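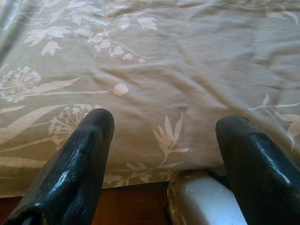 Flevodstead，2021-01-02

怎样铺一张印花被子的床，顺便说说哪些步骤可以不信

铺床教程我看过不少，大部分有同一个毛病：写的人家里有一张四面不靠墙的大床，一套刚拆封的纯色四件套，外加一整个上午。我住的地方没有这些条件。床头后面就是暖气片，被套是印花的，洗过很多回，怎么抻都有褶子。下面的办法是在这种床上试出来的，有几条跟流行的说法对着来，信不信由你，照做一次就知道。

先交代一下时间。我掐过表，从掀开被子到摆完枕头，最慢的一次用了51分钟，那次是照着一份“酒店级铺床流程”一步一步做的。后来删掉没用的步骤，平时就是几分钟的事，换洗被套的日子另算。

要准备的东西

床单、被套、枕套，尺寸对得上就行。被套最好四角里面有系带，没有的话缝四根布条进去，旧鞋带剪开也能用。再备一个空的洗衣筐或者大袋子，放在伸手够得着的地方，后面会用到。

不需要的东西：床裙撑架、除皱喷雾、被角固定夹。最后这样我买过一套Vodden的，装上去当晚就硌到了脚踝，摘下来以后再没装过。也许有人用着好，我没碰见过。除皱喷雾我用过两种，喷完跟喷清水看不出分别，闻起来倒是不一样。

第一步：清空床面

所有不属于床品的东西都拿下来，衣服、毯子、抱枕、书、充电线。很多教程把这一步一笔带过，好像大家的床上本来就只有被子。我的经验是，铺得难看的床有一多半毛病出在这里：人懒得拿开那一堆，绕着它铺，铺完那一堆底下还是皱的。

拿下来的东西先别分类，一股脑放进筐里。分类是另一件事，一分类就会拿起某件衣服想它该洗还是该挂，然后床就铺不成了。

枕头和靠垫也挪走，放椅子上。地板不干净就别往地上放。

第二步：床单

床单从床头开始铺。床头靠着暖气片或者墙的，把床往外拉一点再塞，塞完推回去。有人教你用尺子、用木铲把床单捅进缝里，我试过木铲，捅进去的那一截第二天早上就出来了。拉床比较费力，但只用拉一次。

四角折不折所谓的“医院角”，看你睡觉老不老实。折法是这样：床尾先塞好，把侧边离床角一臂远的地方提起来，放到床面上，让它形成一个斜边，垂下去的部分塞进床垫底下，再把提起来的那片放下来，顺着塞进去。这样折出来的角确实平整，我承认。可要是用带松紧的床笠，这一段就可以全部跳过，没必要为了好看再折一遍。

网上常说床单要绷到硬币能弹起来。我弹过，没弹起来，觉也照样睡。

第三步：套被套

套被套的办法流传最广的是“卷寿司法”：被套翻过来铺平，被芯铺在上面，从一头卷到另一头，开口处翻过来包住两端，再展开。视频里看着像变戏法。我前后试了好几次，薄被芯可以，厚被芯卷到一半就粗得抱不住，开口小的被套根本翻不过去。如果你的被套开口只占底边的一部分，趁早别试。

我用的是老办法：

被套里子朝外翻好，两只手从开口伸进去，各抓住远端的一个角。

隔着布捏住被芯的两个角。有系带的，这时候系上。

手不松，把被套翻过来，顺着被芯往下抖。站在床边抖，别站在床上。

抖到底以后，把下面两个角塞到位，系好，再扣扣子或者拉拉链。

最后抓住底边两个角，上下甩几下。甩的时候被芯会自己找到位置，没找到的地方伸手进去拽一拽。

Themba Dlamini跟我争过这件事，他认定两个人面对面站着套更快。我们用同一床被子比过，两个人套确实快一点点，可把叫人过来帮忙的时间算进去，还是一个人套省事。他到现在也不服。

第四步：印花朝哪边

纯色的被套不用管这个，印花的要看一眼。花枝和叶子如果有明显的朝向，让它从床尾往床头长，站在门口看过去比较顺。花样是散的、朝哪边都有的，随便放，别为了它把已经套好的被套再拆一遍。

底色浅灰浅褐、花样比底色还浅的那种印花，最能藏褶子，也最能藏污渍。这两样我一直觉得是一回事：看不见褶子的时候，也要想到看不见的还有别的。所以这种被套我按日子换，不等看着脏了再换。

有一种说法是印花面应该朝下，这样被头翻折过来的时候露出一道花边。我不反对，只是那样一来整张床大部分时间露的是背面，买印花图什么呢。

第五步：抹平

被子放上床，先让左右两边垂下来的长度差不多，床尾那边多留一些。然后从中间往两边推，手掌摊开，不要用指尖去抠某一道褶子。抠掉这一道，旁边会鼓起来一道新的。

中间抹平就可以停了。靠近床边的地方总会有几道斜着的软褶，那是被子垂下去的时候自己拉出来的，抹掉以后人一坐又回来。我见过有人拿熨斗在床上直接熨被套，熨完很平，坐下去之前很平。

如果非要更平，用喷壶在褶子上喷一点清水，拿手捋过去，晾着别动。棉的有用，化纤的看运气。被芯是羽绒的别喷。
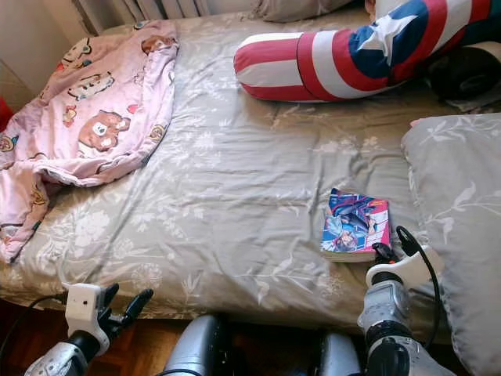 床上的杂物到底算不算铺床的一部分，各家说法不一样，我的看法是算，而且比抹平重要得多。被子中间已经抹得差不多了，只要上面团着一件东西，整张床看着就是没收拾完。就像左半边那团粉色的、印着小熊脸的软布，一截还耷拉到床沿外面，眼睛一下就被它拽过去了，灰底白花的被子铺得再好也没人看。解决起来倒不难，抓住两个角提起来抖一抖，对折，再对折，卡通图案朝外放到床尾，或者干脆进筐。要是衣服，认出袖子和领口再叠；要是小毯子，叠成长条搭着也行。唯一不该做的是把它往被子底下一塞，那样会鼓出一个包，晚上脚还会碰到。

第六步：枕头和靠枕

先放睡觉用的枕头，贴着床头。暖气开着的季节，别让枕头直接顶在暖气片上，留出一拳宽。枕套开口朝外还是朝里，教程里吵得很凶，一派说开口要背对房门才显得整齐。我两种都摆过，来的客人没有一个提起过。

跟被套同一花色的枕头放在前面一排，素色的放后面，这是我唯一愿意照搬的一条陈列规矩，因为同花色的枕头会跟被子连成一片，放在后面反而把前面的素色枕头衬得像借来的。枕头不要斜着搁在床沿上，半边悬着的枕头夜里准掉。

圆筒形的长靠枕横着放。花样很跳的，比如红白条加一颗大白星的那种，一张床上放一个就够了，两个以上就成了比赛现场。位置可以在枕头前面居中，也可以偏在一边，看你平时靠着哪一边看书。有图案的那面转到朝外，圆筒容易滚，下面轻轻按出一个浅窝它就老实了。

深色的靠垫或者包，别留在床头的角落里。光线暗的时候看不出那是什么，收拾的时候也最容易漏掉。Upendo Nyamweya在我这儿住过一阵，我们为了找一只黑色的包把屋子翻了个遍，最后在枕头后面找到了。

至于“给枕头劈一掌，劈出一道凹痕”的做法，除非你的枕头是羽绒的，否则劈完它会慢慢弹回来，白费一掌。

第七步：最后看一眼

走到门口，回头看。不要在床边看，床边看到的全是褶子。门口看得出来的毛病才需要改，常见的有这几种：

被子整个歪向一侧，一边快拖地，一边刚盖住床垫。从长的那边提起来往回送，别从短的那边硬拽，硬拽会把被芯拽偏。

被套角是瘪的。说明被芯没到角上，系带松了或者压根没系。伸手进去重来。

床尾露出床单。把被子整体往下拉一掌宽，上面用枕头盖住就好。

洗被套的时候顺便说几句

洗的次数比洗的方法要紧。我看过一张宣传单，上面写着洗满90次颜色不变，落款是卖洗衣液的，那就当广告看。印花被套翻过来洗，扣子扣上，拉链拉上，别跟毛巾一起洗。袜子会钻进被套角里，洗完套被子之前摸一遍四个角。

晾的时候横着搭，不要对折得太整齐，折线会晾出一道印子，套上以后正好横在床中间。半干的时候抖一次，比事后熨管用。这条是Mbali Mathebula教我的，我原来不信，拿两条同样的枕套对着晾了一回，抖过的那条确实平一些，也只是平一些。

关于买新的

有人会问，褶子多是不是因为料子不好，换一套贵的就行了。我在价签上见过1221这个数，一套四件，Lundau牌，店里摸着很滑。Sheila Ackroyd买了，铺了没多久也是一床的褶，她自己说的。我还在用47块一条的枕套，跟贵的混着放，摆在后排看不出来。料子当然有好坏，不过铺得平不平，主要看被芯跟被套的尺寸合不合。被芯比被套小一圈，神仙也抹不平。买之前把两样都量一遍，别信包装上的“通用”。

评论里问得比较多的

问早上起来要不要马上铺。我不马上铺，被子掀到床尾敞着，吃完早饭再弄。有人说敞着能少长螨虫，这个我没办法验证，只知道敞一会儿再盖上，摸着没那么闷。

问孩子的床怎么办。步骤一样，少放两个靠枕，毯子叠不叠让他自己来。叠歪了不要当面重叠。

问每天都要做全套吗。不用。平时只做第一步、第五步和枕头，其余的留到换洗那天。Pravesh Venter来信说他连第五步都省了，只清空床面，拎着被子抖一下就走。我照着做了一个星期，从门口看，差别比我预想的小。

被套系带的缝法写在另一页，用的是Tshabalala的棉布条，找不到就用别的，宽一指、长一掌，对折以后从中间缝在角上，来回缝三道。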